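4 Verpacken und Versenden von Sammlungsstücken

4.1 Geltungsbereich

Dieser Abschnitt regelt die Vorbereitung naturkundlicher Objekte für den Versand zwischen den angeschlossenen Häusern des Leihverbunds Panyasiri. Er gilt für Schneckengehäuse, Muschelschalen und vergleichbare trockene Objekte. Für Flüssigpräparate ist Abschnitt 6 maßgeblich.

Die Leihvorgänge werden in der Verwaltungssoftware Raltus geführt. Zugangsberechtigungen erteilt Thitima Inthanon auf schriftlichen Antrag der Hausleitung.

4.2 Vorbereitung des Arbeitsplatzes

1. Räumen Sie die Arbeitsfläche frei und wischen Sie sie mit einem fusselfreien Tuch ab.

2. Legen Sie Packpapier, Seidenpapier, Etiketten und einen weichen Bleistift bereit. Kugelschreiber und Filzstifte sind am Packplatz nicht zugelassen.

3. Stellen Sie Papierbeutel vollständig geöffnet auf die Arbeitsfläche. Die Öffnung muss so weit sein, dass Objekte ohne Berührung des Randes eingelegt und entnommen werden können.
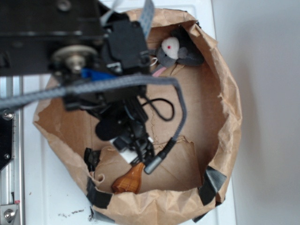 4. Öffnen Sie in Raltus den Leihvorgang und rufen Sie die Packliste auf. Die Packliste ist vor Beginn der Arbeiten auszudrucken und vom Bearbeiter abzuzeichnen.

5. Vergleichen Sie die Inventarnummer jedes Objekts mit der Packliste. Bei Abweichungen ist der Vorgang anzuhalten und die Registratur zu verständigen.

Hinweis: Inventarnummern ab 1.207 wurden bei der Umstellung im April neu vergeben. Die frühere Nummer ist im Feld »Altbestand« hinterlegt und wird auf dem Etikett nicht mehr aufgeführt.

4.3 Zustandsprüfung

1. Legen Sie das Objekt auf eine weiche Unterlage, die größer ist als das Objekt selbst. Zerknülltes und wieder auseinandergezogenes Packpapier ist zulässig.

2. Prüfen Sie bei spindelförmigen Gehäusen zuerst die Spitze, danach die Windungen und zuletzt den Mündungsbereich. Vermerken Sie Abplatzungen, Haarrisse und ältere Klebestellen im Zustandsprotokoll.

3. Halten Sie das Objekt stets am breitesten Umgang. Ein Anheben an der Spitze ist untersagt.

4. Fertigen Sie eine Aufnahme in Aufsicht an und laden Sie diese in den Leihvorgang hoch.

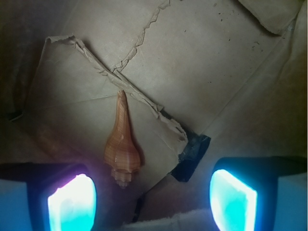
4.4 Einlegen und Verschließen

1. Schlagen Sie das Objekt in Seidenpapier ein. Klebeband darf mit dem Objekt nicht in Berührung kommen.

2. Füllen Sie den Boden des Versandkartons 8 cm hoch mit Packpapier. Der Abstand zwischen Objekt und Kartonwand muss an allen Seiten mindestens 20 mm betragen.

3. Setzen Sie schwere Stücke zuunterst ein und trennen Sie die Lagen durch eine Zwischenpappe.

4. Verschließen Sie den Karton und bringen Sie das Versandetikett auf der Oberseite an.

Achtung: Objekte mit einem Versicherungswert von mehr als 100 Euro dürfen nur mit Gegenzeichnung von Filippos Christodoulou oder seiner Vertretung das Haus verlassen.

4.5 Rücklauf

Zurückkehrende Sendungen bleiben bis zur Eingangskontrolle verschlossen. Die Kontrolle erfolgt nach Abschnitt 4.3 anhand des ursprünglichen Zustandsprotokolls. Schäden sind am Tag der Öffnung an Rafia Baloch zu melden. Verpackungsmaterial ist bis zum Abschluss des Vorgangs aufzubewahren.

Stand: 2018-06-06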